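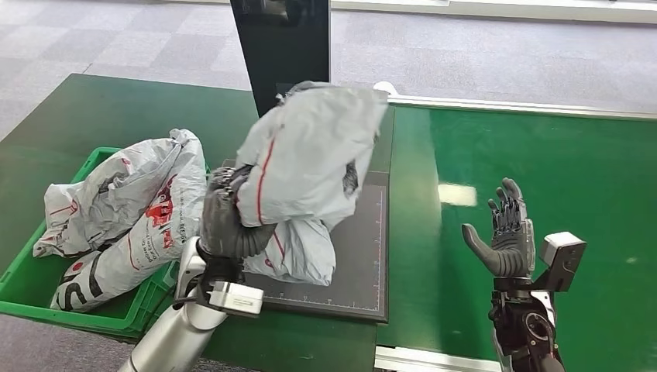
**Jellmont stellt auf Beutel um, der Karton darf gehen**

Seit April verschickt der Versandhändler Jellmont kleine Bestellungen nur noch im Kunststoffbeutel. Betroffen sind Socken, Handyhüllen, Gürtel und alles andere, was bisher in einem Karton reiste, der auch einen Toaster aufgenommen hätte. 725 Sendungen gingen in der ersten Woche auf diese Weise hinaus. Beschwerden gab es 13, eine davon von einem Kunden, der den Karton vermisst hat. Er sammelt darin Altpapier.

Im Packraum hat die Umstellung mehr verändert, als die Hausmitteilung vermuten ließ. Ein Karton hat sechs Seiten und liegt verlässlich auf einer davon. Ein Beutel hat zwei Seiten und sehr viele Falten, und das Etikett findet sich mit einiger Treffsicherheit in der tiefsten. Wer ihn glattstreicht, hat für kurze Zeit ein lesbares Etikett vor sich. Dann besinnt sich der Kunststoff auf seine frühere Form. 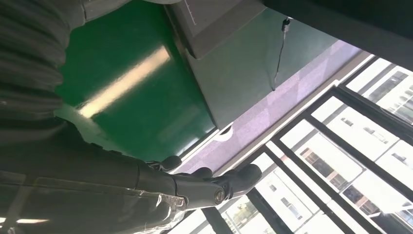

Die Firma Howells, die den Packraum für Jellmont betreibt, hat deshalb eine Arbeitsanweisung herausgegeben. Sie umfasst 24 Punkte. Punkt eins lautet: Etikett nach oben. Punkt zwei bis neun behandeln, was »oben« bei einem zusammengeknüllten Gegenstand bedeutet. Die übrigen betreffen den Feierabend, die Fensterlüftung und die Frage, wie voll eine Kiste sein darf, ehe sie als voll gilt.

Der Betriebsrat hat die Anweisung gelesen und um eine kürzere gebeten. Eine Fassung mit zehn Punkten soll bis Freitag vorliegen – Howells spricht von einem »ehrgeizigen Zeitplan«.

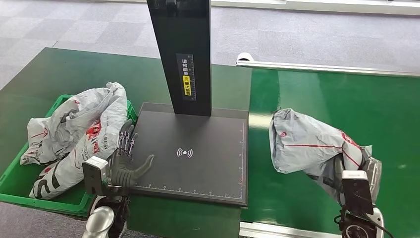 *Von Eifion Gittins, Redaktion Handel & Versand*

Am Packtisch selbst kommt man mit weniger Text aus. »请将面单朝上放置« steht auf dem Schild an der schwarzen Säule, also sinngemäß: Bitte den Versandschein nach oben legen. Die grauen Beutel in der grünen Kiste liegen trotzdem so zerknittert da, wie Beutel eben liegen, und nehmen auf das Schild keine Rücksicht.

Ganz ohne Vorbild ist der Wechsel nicht. Der Mitbewerber Bembridge packt schon länger in Beutel und hatte anfangs mit Rückläufern zu kämpfen, deren Etikett nach innen geklebt war. Wie das gelungen ist, wird dort bis heute diskutiert. Inzwischen bestellt Bembridge seine Beutel bei Lesura, einem Hersteller, der das Etikettenfeld farbig umrandet. Die Quote der Irrläufer sei seither gesunken, heißt es, auf eine Zahl, die man lieber nicht nennen wolle.

Auch Jellmont hat bei Lesura Muster angefordert. 56 Stück sind eingetroffen, ordentlich gestapelt und vollkommen glatt. Geliefert wurden sie in einem Karton.

Über die Beschaffung will die Geschäftsleitung nach der Sommerpause entscheiden. Bis dahin werden die vorhandenen Bestände aufgebraucht. Kunden, die ihren Beutel zurückgeben möchten, können ihn der nächsten Retoure beilegen – bitte ohne das alte Etikett, das sonst gern ein zweites Mal zugestellt wird.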